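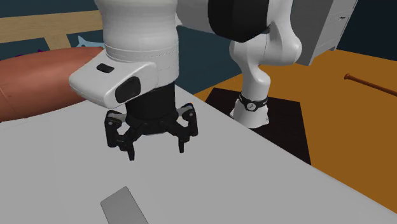

Work and Automation, Unit 4
Handout for the Wednesday group
Case: the returns bench at Flidden, Cloltham site

Read this before the seminar and bring it with you. The first part sets out what happened at the site. The second part deals with the ideas we will use to discuss it. Questions for your groups are at the end.

1. The site

Flidden takes back household goods and toys that customers have returned to shops. Each item has to be picked up, checked, given a grade and sent to one of several places: back to stock, repair, parts or scrap. Before the change, 53 people worked on the returns floor over two shifts. Most of them stood at a bench and did the whole job from opening the box to printing the label.

In February the firm moved part of the bench work to robot arms. An arm takes an item from the table, turns it so that it can be scanned and puts it down in the right place. A person opens the boxes, deals with anything the arm can't grip and makes the final decision on the grade. The layouts were tried out in simulation first, and staff were invited to comment on them before any equipment was ordered. Few did, as the sessions were held at 2 p.m., when the early shift was leaving and the late shift was just starting.

2. What changed in the job

Tasks. Picking up and turning items used to fill most of the day. Staff now spend more time on odd cases: items with parts missing, soft items, things that arrive in the wrong box. Didier Brunet, who has worked on the floor since it opened, told us the work is easier on the wrists and harder on the head. He used to get a run of simple items between the difficult ones, and the simple ones now go to the arm.

Pace. At the old bench a worker could speed up before a break and slow down after it. The arm keeps the same pace. When it stops for help, a light comes on at the bench and the stop is logged. The firm recorded 2,133 stops in the first month. Managers read this as a fault list for the supplier. Several workers read it as a list of how fast they had answered. Both readings were possible from the same sheet, and no one had said in advance which one would be used.

Skill. Two kinds of knowledge matter on the floor now. One is the old kind, such as knowing that a certain lamp always comes back with a cracked collar. The other is knowing what the arm will fail on and how to place an item so that it doesn't. The second kind isn't in any job description at Flidden, and so far it isn't paid for.

Contact. The old benches faced each other. The new cells are set in a line, and it is harder to talk. Apolline Chauvin, the shift lead, moved the tea break so that both halves of the line stop together. She did this without asking for permission.

3. Terms to know

Task shift: some tasks in a job move to a machine while the job itself stays. Compare this with job loss, where the post goes as well. Flidden cut no posts, but four people who left were not replaced.

Residual work: what is left for people once the regular part is automated. It is often more varied and more tiring.

Machine pacing: the speed of work is set by equipment. See Prajapati, chapter 2, in the course reader.

Tacit knowledge: things people know how to do but have never written down.

4. For your groups

Work in your usual groups for 30 minutes. Valter Lindholm will take the groups by the window and Évan Cordier the rest.

a) Draw up the returns job as a list of tasks, before and after. Which tasks are new?
b) Who should be able to see the stop log, and what should it be used for?
c) Write a short paragraph for a new job description that covers the second kind of skill.
d) When and how would you have held the staff sessions?

Keep your notes from (c). We will need them for the Zitinside case in Unit 5, where the posts were regraded before the machines came in.

Anyone who missed Unit 3 can get the reading from Timothée Pichon at the department office, mornings only.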